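Laundry corner, wash notes
21 February 2022

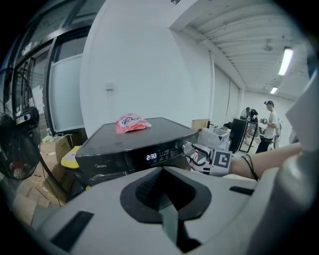

I still don't believe the cycle times. Araya wants us to quote them in the Fallthorpe write-up as if they were measurements, and all we have is what the machine says about itself. The Midea shows 2:30 on the display, fine, but a number on a panel is a plan. In November I put a clock next to it and got a different answer on every load I bothered to time. I'd like to see one full run timed start to finish by a person before anyone types 2:30 into a table.

Same goes for the detergent claim. Skadell sent a sheet saying their powder holds up for 36 washes on the test cotton. Washed how? How full? The sheet says spin at 1579, which looks to me like somebody's average with the decimals shaved off. I wrote to ask. No reply yet.

Gatau swatches: 47 cut, edges zigzagged, numbered in laundry marker. The marker is supposed to be permanent. We'll see. I put a second set of numbers on in thread for the first few and then ran out of patience.

Asnakech Tsegaye thinks the knob position matters more than the powder, and that half of our odd results come from people landing one click off. Possible. I tried to argue and couldn't, given that the log only says "cotton" for most of the early loads. From now on write down the program AND the time showing before you press start. Both, every load.

Housekeeping. Snack wrappers go in the trash, the top of the washer is for swatches. The flattened boxes by the machine need to go out too — I've been hearing "tomorrow" on those for a while. Check with me before you toss the one still standing up, I may want it for the return to Skadell.

Budget line for the repeat is 3000. I doubt that covers it if we do the loads properly, with blanks.

To do: clock, blanks, ask Skadell again about load size.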